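Abschnitt 6: Zeichenunterlage und Marker vorbereiten

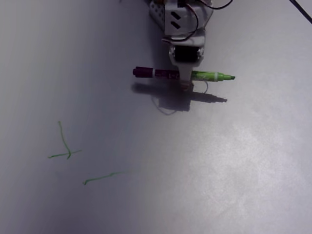 Flollstead, im März — Technische Redaktion Mikwood

Dieser Abschnitt gilt für Marker mit Keilspitze auf glatten, hellen Unterlagen. Für Fineliner und Pinselstifte siehe Abschnitt 2.

6.1 Unterlage auflegen

1. Arbeitsfläche von Staub und Radierresten befreien.
2. Zeichenbogen (Bestell-Nr. 3558) plan auflegen. Gewellte Bögen aussortieren.
3. Bogen an den Ecken mit ablösbarem Klebeband fixieren. Das Band darf nicht in das Zeichenfeld ragen.
4. Leuchte so stellen, dass der Schatten des Markers die Spitze beim Ansetzen nicht verdeckt.

Hinweis: Bögen aus dem Lagersystem Trastero liegen gerollt. Vor Gebrauch 2 Stunden unter einer ebenen Platte beschweren.

6.2 Marker prüfen

1. Kappe von der Seite abziehen, mit der gezeichnet wird. Bei zweifarbigen Markern bleibt die andere Seite verschlossen.
2. Keilspitze auf ausgefranste Kanten kontrollieren.
3. Spitze auf einem Reststück ansetzen und einen kurzen Strich ziehen. Bleibt der Strich blass, den Marker verschließen und mit der Spitze nach unten lagern.

VORSICHT: Marker nicht schütteln. Tinte kann an der Spitze austreten und die Unterlage verschmutzen.

6.3 Probestriche

1. Im unteren linken Bereich des Bogens ein Kreuz zeichnen: zuerst den senkrechten, dann den waagerechten Strich.
2. Rechts daneben eine einzelne Linie von links unten nach rechts oben ziehen.
3. Marker abheben und Striche beurteilen.

Beurteilung:
Welliger Strich — Zeichengeschwindigkeit ungleichmäßig oder Bogen nicht plan.
Haken am Strichanfang — Marker beim Aufsetzen seitlich bewegt.
Auslaufendes Strichende — Anpressdruck lässt nach oder Marker zu früh abgehoben.
Durchgehend dünne Linie — nur die Kante der Keilspitze liegt auf. Marker um die Längsachse drehen, bis die volle Breite trägt.

Hinweis: Hellgrüne Tinte hat auf grauweißem Grund wenig Kontrast. Für Striche, die später ausgemessen werden, eine dunkle Farbe verwenden.

6.4 Nach dem Zeichnen

1. Kappe aufsetzen, bis sie hörbar einrastet.
2. Marker waagerecht ablegen.
3. Bogen trocknen lassen, erst dann das Klebeband lösen.
4. Frische Flecken auf der Arbeitsfläche mit Reiniger Ezeani 767 und einem fusselfreien Tuch abnehmen — den Bogen selbst nicht feucht behandeln.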